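Behind the Baking Room Door

Drying and curing rooms are planned around heat. The door usually comes last, picked from a catalog in the week the painters arrive, and it then has to manage the boundary between a hot, dry space and a corridor full of people looking for the restroom.

Rosalía Collado has specified interior doors for small food plants and workshops for most of her working life. Her office is on the upper floor of the old Sulgate bakery, where the original oven hall is now rented out in units. She keeps a drawer of failed hardware: lever springs that lost tension, cylinders packed with flour, a closer arm bent through a right angle. Each one is tagged with the room it came from.

Her first question to a client concerns traffic, and temperature comes second. A baking room used for bread is opened constantly. A baking room used for curing coatings or drying parts may be opened at the start of a shift and again at the end. The same word covers both, and the door schedule often fails to say which is meant.

The leaf

A hinged leaf between a warm room and a cool corridor has a different temperature on each face. Timber moves with moisture, and a panel that dries on one side can bow toward the other. The bow shows first at the corner on the latch side, farthest from the hinges, where the leaf begins to stand proud of the frame. Steel has its own version of the problem: the hot face expands more than the cool one.

At Wullano, a confectionery works that dries fruit paste on racks, the original leaf was replaced after two winters. The new one has an insulated core and a continuous seal along the head and both sides. The gap at the floor was left open on purpose so that the extract fan could draw replacement air. When a cleaning crew fitted a brush strip there, the fan pulled against a closed room and the door became hard to open. The strip was removed on a Monday morning and the fault went with it.

The handle

Collado prefers a lever to a knob in every case. A lever can be worked with an elbow or the side of a gloved hand. She also asks for a long backplate, which spreads the load over more of the leaf and covers the holes left by whatever was fitted before. Dark finishes hide wear less well than people expect, particularly at the tip of the lever, where the palm slides off.

Height is a matter of habit. In a refit she matches the existing doors on the corridor, even if they are slightly low. Staff reach for a handle without looking, and one odd door in a row gets knocked.

The walls beside it

Controls belong outside the room and on the latch side, so that a person can read and set them before going in. Veerle De Bruijn, an electrical contractor who works on the same projects, mounts them side by side at one height and leaves a hand's width to the door casing. She labels each one on its face. Labels on the wall above are painted over at the first redecoration.

Overhead, she asks for pipe runs to be left exposed wherever the client will accept it. A boxed ceiling looks neater and adds half a day to every leak. At Aguirre, a ceramics supplier, the budget line for access panels came to 2000 and was struck out in favor of having no ceiling at all. Pipes, slats and light fittings are all in view, and the maintenance log has become shorter.

The sign

Most baking rooms carry two kinds of notice. The first is a nameplate, ordered with the rest of the building and fixed near the top of the leaf. The second is a sheet of paper, added by the people who work there after the room has been walked into once too often. The paper one tends to be blunter. A printed sheet in Chinese on a white paneled door reads, in effect, that this is the baking room, a restricted area, no entry without permission. It is taped just under a blue nameplate, at the height where a visitor is already reading. 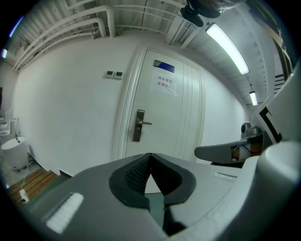
Maintenance

De Bruijn and Collado issue a single page with each handover. At Skurnness, where the drying room runs through the night, it is kept in a sleeve beside the shift log. It asks for the following:

Check the latch-side corner for bowing every 5 weeks during the heating season.

Wipe seals with a damp cloth. Do not use oil.

Tighten the backplate screws by hand. Power drivers strip them.

Replace any paper notice when the tape yellows, and put the new one in the same place.

Record the date of each check on the back of the sheet. When the sheet is full, ask the office for another.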